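Givutbridge Investment Club
Minutes of the regular meeting, 2025-02-16

The chair opened the meeting once the radiator had finished its remarks. Minutes of the previous meeting were approved with one correction: "the fund has recovered" now reads "the fund has stopped falling."

1. Portfolio review

Borow shares closed the month at $36, against the $56 the club paid. The member who proposed the purchase asked that the minutes reflect that it was a group decision. The minutes so reflect. A motion to sell failed, largely on the grounds that selling would make it real.

Lyimo paid its dividend on time and received very little discussion, as usual.

2. Monthly contributions

The chair proposed raising the minimum contribution from $30 a month. Members were warmly in favor until asked to name a figure. Left at $30. Anyone who wants to put in more may do so without a vote, a right they have always had and have so far used sparingly.
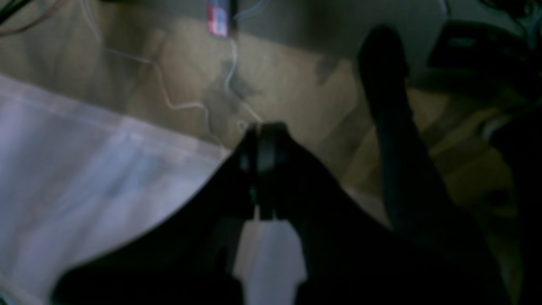
Black gripper with its fingers together; white sheet at left.

3. Cash reserve

It was agreed to keep $500 in the savings account for fees and tax filing. One member asked why the bank pays so little interest on it. Another had the bank's leaflet and read from it at length. The question remains open.

4. Homstead

The presentation on Homstead bonds ran over its slot. Questions were raised about the early withdrawal penalty, which takes up one line in the brochure and most of a page in the terms. Several members liked the rate. Fewer liked it after the page was passed around. Decision put off to April, with the full terms to be sent out beforehand and, it is hoped, read.

5. New members

Two inquiries received. Both asked what the club returned last year. The secretary will draft a reply that is accurate and also encouraging, and may need help with the second part.

6. Other business

The snack budget was raised again. It remains the only holding to beat expectations. No action.

Members who have not returned their signed tax forms are reminded for the third time. The chair will not be doing a fourth.

Next meeting in April, same room. Meeting adjourned after a short dispute over whether it already had been.

Contact: the Secretary, Givutbridge Investment Club | © 2025 Givutbridge Investment Club | Back to top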